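4. Fitting the top and levelling the desk

Read this section through before you start. You will need the bag of fixings marked B, the hex key and a spirit level. The Mulmont desk top is heavy, so two people should lift it.

Caution: Do not use a power driver on the top fixings. The threaded inserts can be pulled out of the board if the screws are driven too hard.

4.1 Fitting the top

1. Lay the top face down on a blanket or on the flattened carton. Check that there is no grit underneath.
2. Place the assembled underframe on the top, with the crossbar towards the rear edge. The rear edge has two pilot holes for the cable tray.
3. Line up the brackets with the inserts. Start every screw by hand and leave them all loose.
4. When all the screws have caught, tighten them a little at a time, working from corner to corner.
5. Turn the desk over with a helper. Lift it clear of the floor and do not roll it over on its legs.

Note: If a screw will not start, slacken the others and move the frame slightly. Desks supplied before July have slotted brackets, which give more room for this.

4.2 Positioning

Leave at least 60 mm between the rear edge and the wall if you are fitting the cable tray. Without the tray the desk can stand closer, but leave room for plugs. Keep it away from radiators. Strong sunlight will fade the finish in time, and anything left standing in one place may leave a paler or darker patch. 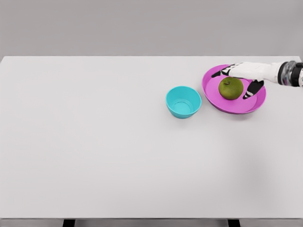

Fig. 7. White top with black legs.

4.3 Levelling

1. Put the spirit level along the front edge, then along each side.
2. Turn the foot under the lowest corner anticlockwise to raise it. Hold the leg still with your other hand.
3. Check the front edge again after each change.
4. Press down on each corner. If the desk rocks, lower the foot that is off the floor until it touches.

On thick carpet the feet will settle – check the level again after a week or so.

Caution: Do not unscrew a foot beyond the red line on its thread.

4.4 Cable tray (optional, part 902)

The tray is sold separately and also fits the Lumano side table. Hook the rear lip over the crossbar, swing the tray up and fix it with the two short screws. Tie spare cable inside the tray so that nothing hangs where it can be caught by a chair.

4.5 Care

Wipe with a damp cloth and dry straight away. Do not use scouring cream or bleach. Use a mat under hot cups. Tighten the top fixings once a year, or after moving the desk.

For missing fixings, quote code 187 and the number on the carton label. Sheet revised 17/12/2022.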